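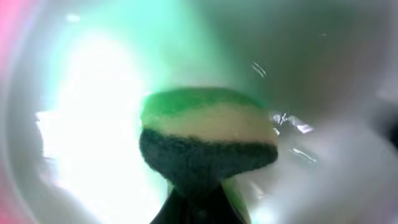
## 3.2 Sponge construction and wear

**Figure 4.** Layered kitchen sponge seen roughly edge-on, with the green layer at the top, the pale foam in the middle and the dark scouring layer below.

Most households in the study kept one sponge by the sink and used it for everything from glasses to roasting tins. We therefore treated the sponge as the main washing-up tool and recorded its build before looking at how people used it. Sponges were grouped by the number of layers visible from the side. A layered sponge of the type in Figure 4 has a bright green layer with fine pores, a cream-coloured foam layer and a dark green, fibrous scouring layer. The last of these is the deepest of the three bands in the figure.

The line between two layers is seldom straight. In Figure 4 the foam is thicker towards the right than the left, and it meets the green layer along a slightly wavy line. We saw this unevenness in new sponges as well as old ones, so it was not scored as wear. Earlier coding by Tsoukalas had counted any wavy join as damage, and those entries were checked again and corrected where the notes allowed.

Thickness was read at both ends of the long side and at the middle. A single reading at one end gave poor agreement between coders, mostly for sponges with a curved upper face. Readings were taken with the sponge resting on its scouring side and with no pressure on the foam. Sponges that had been squeezed out shortly before a visit were left for 11 minutes - long enough for most to regain their shape - and then measured.

Wear was scored separately for each layer. For the scouring layer we noted matting, bald patches and loose fibres at the corners. For the foam we noted tears, crumbling and lasting dents. Colour was written down but did not count towards the score. Tea, tomato and turmeric will stain pale foam within a day or two, and a stained sponge may otherwise be sound.

The full set held 178 sponges from homes in Skotmont and Gavalas. Two were left out of the wear scores after their labels came off in storage. Christodoulou scored all the others and Tsoukalas scored them a second time, without seeing the first set of marks. Where the two scores differed by more than one point, both coders looked at the sponge again and agreed a final mark.

Storage was recorded in the same visit. We used four groups: lying in the basin, lying on the draining board, standing in a holder, and other. A sponge left on the floor of the basin was marked with the side facing down, as water tends to collect under it there. Sponges hung over the tap were placed in the last group, although there were enough of them that a group of their own would have been better.

Residents were also asked when they had last put out a new sponge. Many could only give a rough answer, and several named an event instead of a date - a birthday meal, or the week the boiler was mended. These answers were kept as given and turned into weeks only where a second person in the home agreed. Age in weeks is used in Section 3.3, where it is compared with the wear scores for each layer.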